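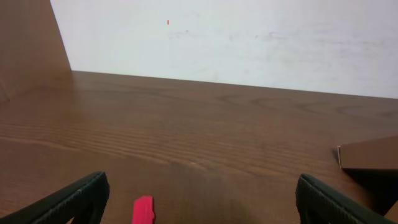

The Flulov town council will go to a runoff after all. 15/09/2023

Final count from the Ward 3 seat came in late Thursday and it's a mess. The Trustotden Alliance candidate finished 213 votes ahead of the Open Flulov candidate, which sounds comfortable until you read the charter. A winner needs more than half. The Alliance got close. Not close enough.

So, a second round. Two names on the ballot this time, the four independents are out.

Turnout was poor, even for a special election. The county clerk's office blamed the short notice. Others blamed the mailers, which went out with the wrong polling hours for the Insaurralde district and had to be sent again. A corrected card reached most homes a day before the vote. Some people say they never got one.

Open Flulov says it has signed statements from voters who showed up after work and found the doors locked. It wants evening hours extended for the runoff. The clerk says she can do that without a council vote, and probably will.

The seat has been empty since June, when the last member quit over the Hundik Road rezoning. That fight hasn't gone away. The Alliance backs the plan, 600 new homes on the old rail land with a grocery store at the south end. Open Flulov wants it cut down and a traffic study done first. The independents were split, and their voters are now the ones everybody is calling.

Two of the independents have already said they won't endorse. A third is meeting with both sides this weekend. The fourth didnt return calls.

What makes this seat matter more than usual: the council is tied without it. Every vote on Hundik Road since the summer has ended in a draw and been pushed to the next meeting. Developers have asked for a firm answer before the end of the year and say the financing won't wait past that. The mayor can't break ties under the charter, a rule she has asked to change twice.

Both campaigns were back out knocking doors by Friday morning. The Alliance has more money left. Open Flulov has more yard signs, at least along Insaurralde Avenue.

Runoff date to be set at Monday's meeting, 7 p.m., town hall. Public coment is open, sign up at the door. Early voting places will be posted once the date is final.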